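Week 9: Reading a bed net trial

Reading: the Narkstead dengue and malaria survey, chapter 3 (Thambiah and Ocampo)

1. What was counted

The headline says malaria fell by a third in villages given treated nets. Check the outcome first. The Narkstead team counted positive rapid tests at the clinic, so a child who stayed at home with a fever never entered the figures. The sample was 1,893 households, but clinic use differed between the two districts before any nets were handed out.

2. Who slept where

Net use was self-reported. Ask people whether they slept under the net they were given free and most will say yes. Ocampo's night visits, made in only four villages, found lower use. The paper gives this one footnote.
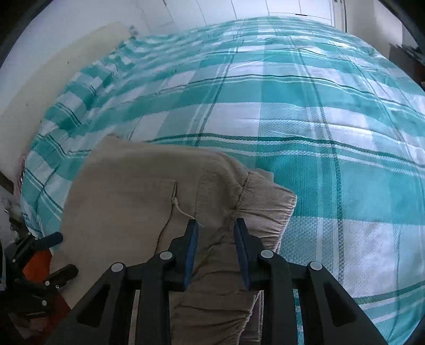 3. The rains

Baseline was taken in October, follow-up in a drier spell. Thambiah adjusts for rainfall using a single gauge at Aguirre. I am not persuaded.

For the seminar: bring one alternative explanation for the fall and say what data would rule it out. Written answers by 30th July.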